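差出人: 水野 昭彦 (Akihiko Mizuno)
宛先: 木工と手入れの会メーリングリスト
件名: Re: 天板のオイル、何回塗っていますか
日付: 2019年7月5日

Lilla Balogh さんの投稿:
> みなさんこんにちは。11月に実家から古い食卓を引き取ることになりました。
> 前の塗装はもうほとんど残っていなくて、輪ジミもたくさんあります。
> ウレタンで固めてしまうか、オイルで仕上げるかで迷っています。
> オイルなら何回くらい塗るものでしょうか。Vörös の赤い缶を勧められたのですが、
> 使ったことのある方はいますか。
> それから、紙やすりは何番まで上げればいいでしょう。

Lilla さん、みなさん、水野です。

いい話ですねえ、実家の食卓! うちの台所の机も親戚の家から来たもので、引き取って最初の夏はずっと粉まみれでした(妻にはまだ言われます)。

回数ですけど、わたしは3回です。4回塗ったこともあるんですが、正直ちがいがわからなかったし、4回目は木がほとんど吸ってくれなくて、拭き取りが足りずにベタついて大失敗しました。2週間たっても新聞紙が貼りつくんですよ。結局テレピンで拭いて、また削って、という情けないことになりました。

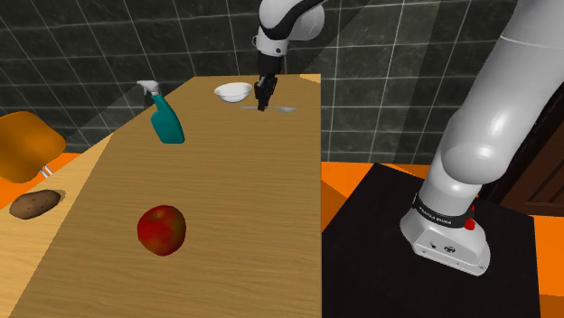 オイルかウレタンかは、輪ジミをどこまで気にするかだと思います。ウレタンは水に強いけれど、傷んだときに全部はがさないといけない。オイルは弱いかわりに、そこだけ削ってそこだけ塗れる。わたしは後者が性に合っていて、コップの跡ができても日曜の朝にちょこちょこ直しています。あと色のことですが、塗るとかなり濃くなる木がありますから、端切れか裏側で必ず試してください。写真の天板も、リンゴが載っているところは中くらいの茶色で、左のほうに黄色っぽい明るい帯があるでしょう。一枚の机でこのくらい色がちがって見えると、わたしなどは気になって仕方がないんですが、Ute Oltmanns さんは「それがいいのに」とおっしゃる。前にこの件で二人で延々やりあって、みなさんにご迷惑をおかけしました。

Vörös は一缶だけ使いました。匂いがきついです。伸びはいいし、乾きも悪くないんですが、冬に窓を閉めて塗るのは勘弁してほしい。Lilla さんは11月とのことなので、そこは考えたほうがいいかも。いまは Clavley の薄いほうに落ち着いています。390ミリの缶で、うちの机なら3回塗ってもまだ残ります。残りは椅子の脚とか、しゃもじの柄とか、目についたものに塗ってしまいます。楽しくてやめられません。

紙やすりは、わたしは120から始めて180、240で終わりです。400まで上げる人もいますね。Kálmán Győri さんはたしか上げる派だったはず(ちがったらすみません)。つるつるにしすぎるとオイルの入りが悪い気がするんですが、これはわたしの感覚だけなので、詳しい方がいたら教えてください。やする向きは木目に沿って、これだけは守ったほうがいいです。横にかけた傷は、塗ったとたんに全部浮いて見えますから!

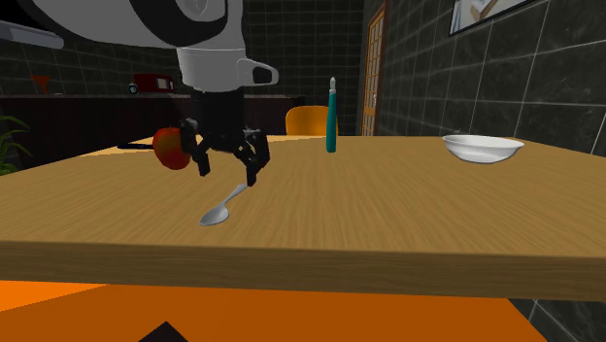
それと、忘れがちなのが手前の縁と裏側です。上だけ塗って裏を放っておくと、板が反ることがあります。うちのは裏を一回しか塗らなかったので、梅雨どきになると真ん中がほんの少し持ち上がって、鉛筆が転がります。縁は木口のところがスポンジみたいにオイルを吸うので、そこだけ先に塗って、少し待ってから天板に移るといいですよ。

塗ったあとのボロ布、これはもう何度も書いていますが、丸めてゴミ箱に入れないでください。自然に熱をもって火が出ます。わたしはバケツの水に沈めて、それから捨てています。

普段の手入れは固く絞った布だけです。洗剤はまず使いません。Dineo Tshabalala さんに教わった蜜蝋のクリームを半年にいちど薄くのばすんですが、あれはいいですねえ。手もすべすべになります。Dineo さん、あの配合、もう一度流していただけませんか。パソコンを替えたときに古いメールがごっそり消えてしまって。

長くなりました。Lilla さん、机が来たら大きさと木の種類を教えてください。ナラかブナかでだいぶ話が変わってきます。あ、それから前の塗装がほとんど残っていないとのことですが、ワックスが染みていることがあるので、削る前に一度テレピンで拭いてみてください。布が茶色くなったらワックスです。そのまま削ると紙やすりがすぐ詰まって、お金がいくらあっても足りません。

水野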